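## 4.3 The dropped-tool fault

The most interesting failure in the whole study was one we very nearly missed. Over the summer we ran the tool-handling policy through 700 simulated episodes in the Hurnstead living room set, and the headline success rate looked lovely. Then we read the contact logs, and a pattern jumped out: in 41 episodes the arm had let its tool fall while it was still above something that could be broken. The task score took no notice, as it only checked where the tool ended up.

We were delighted to find this, odd as that may sound. A fault that shows up again and again in simulation is a gift. It can be replayed, slowed down and poked at from every side, and no hardware gets hurt.

### 4.3.1 What went wrong

The fault needs two things to happen close together. First, the planner picks a path that carries the tool over a fragile item. Our cost map (built with Gistbridge) marked such items as obstacles for the arm links, but the held tool was not part of the arm model, so it was free to pass over anything. Second, the grip controller relaxes its force when it believes the tool has touched down. That belief comes from a short dip in the measured load at the wrist. A quick downward move produces a dip of much the same shape, and the controller could not tell the two apart.

Put them together and the result is easy to guess. The arm swings in, speeds up on the way down, the load dips, the fingers ease off, and the hammer goes. We set the window for the load dip at 17 milliseconds early in the project and never went back to it. With hindsight it was far too short – a lesson we have since written into the Ekside test plan in large letters.

Soft furniture made things worse. On a hard table the touch-down signal is sharp, and the controller rarely confuses it with anything else. On cushions the real signal is weak and slow, so the threshold had been lowered to catch it, and a lower threshold lets more false alarms through. All but a handful of the 41 drops came from the sofa layouts. We had put those layouts in for variety and they ended up teaching us more than the rest of the set combined!

### 4.3.2 Replaying the fault

We took every faulty episode and replayed it with three changes, one at a time: a longer dip window, a check on wrist speed before any release, and a planner that treats the tool as part of the arm. The speed check alone removed most of the drops. The planner change did not stop drops at all, but it moved them away from fragile items, and that matters just as much when the thing underneath is a telephone. The longer window helped a little and slowed down honest releases, so we kept it modest.

We then ran 270 fresh episodes with the speed check and the new planner switched on together. There were still drops, all of them over bare cushion. We would not call the fault cured. A tool that bounces off a cushion can still travel, and our model of the foam is rather simple. Frei, the fabric model we used for the upholstery, has no notion of a seam, so we cannot say how a hammer would behave if it landed along one.

The camera on the hand deserves a mention too. With a tool in the grip, a good part of its view is taken up by the tool and the fingers, and the fragile item may be partly hidden at the very moment it matters most. We tried asking the vision model to stop the arm whenever it saw a phone nearby. It did well from the room view and poorly from the close one, and we would love to see somebody take this further. 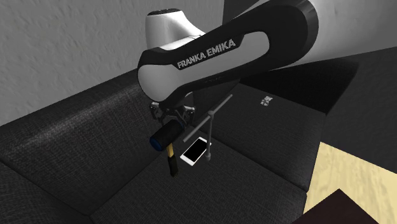
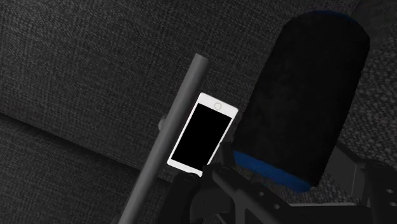

**Figure 6.** Simulated sofa layout with a hammer in the gripper and a phone on the seat (first panel), and a close view of the phone beside the gripper hardware (second panel).

**Tania Mridha**
*Simulation and safety lead, Ekside*

### 4.3.3 What we changed afterwards

The task score now has a second part, which looks at the whole path of the tool as well as its resting place. An episode in which the tool falls freely counts as a failure, even if it lands exactly where it should. Success rates went down when we brought this in, and we think the new numbers are far more useful.

We also keep the faulty episodes as a fixed regression set. Every new controller has to get through them before it goes near the real arm. The next round, planned for August, will add lighter tools, where the load dip is harder still to read.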